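Search articles Go

The Cost Behind the Quote

When Zeyu Bai began planning the humanoid purchase at Tetari, the first budget had one line in it: the robot. The version approved in April had 114 lines, and the robot was no longer the part that took the longest to settle.

Tetari fits out serviced apartments. The tasks it wants to automate are the small resets between guests, such as putting slippers back on a rack. Bids came from two suppliers, Zheng and Zaltalier. Both quoted a two-armed machine with head and wrist cameras, and both left the hands as an option to be priced separately.

Hands are where a first-time buyer tends to underspend. A two-jaw gripper is cheaper to buy and to repair, but soft footwear has to be held by the strap or the toe and turned before it is put down. A hand with several jointed fingers allows more ways to hold the same item, at the price of more joints to service. Bai's plan carries one spare hand per robot and a replacement set of fingertips every 6 months. 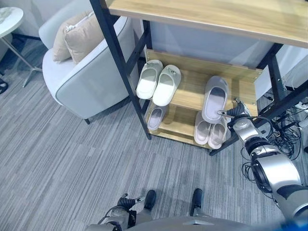
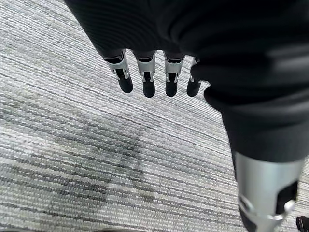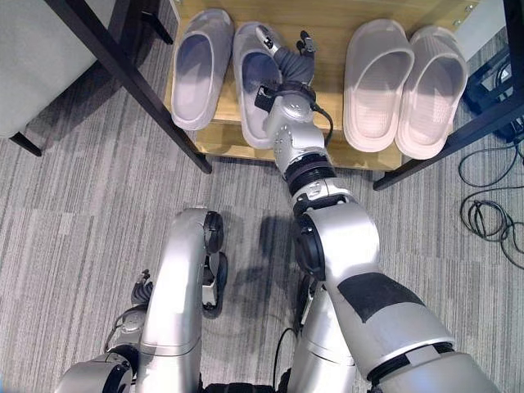
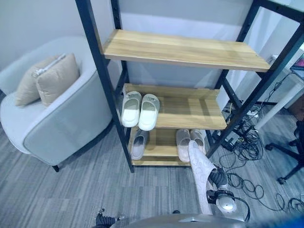
Slipper handling on gray striped carpet.

Floor space is the second item to fix early. The working area has to cover the full reach of both arms plus room for an operator to walk behind the machine. Tetari allowed for this in the lease but missed the electrical work, and a separate circuit for charging added $2,797 to the site budget.

Operator time comes third. Zaltalier's bid assumed 8 weeks of task recording before acceptance. Zheng's gave no figure and had to be asked twice. Wages for those weeks belong in the capital request – if they are left to the operating budget, the project starts its first quarter over plan.

Software is harder to compare. Dreltonach, the package Tetari chose for storing and labeling recordings, is licensed per robot, with storage billed apart. Bai recommends getting the storage rate in writing for the second year as well as the first, and asking in what format the recordings can be exported if the license lapses.

The order went to Zaltalier. Payment is split between delivery and acceptance, with the larger share held until the acceptance test is signed.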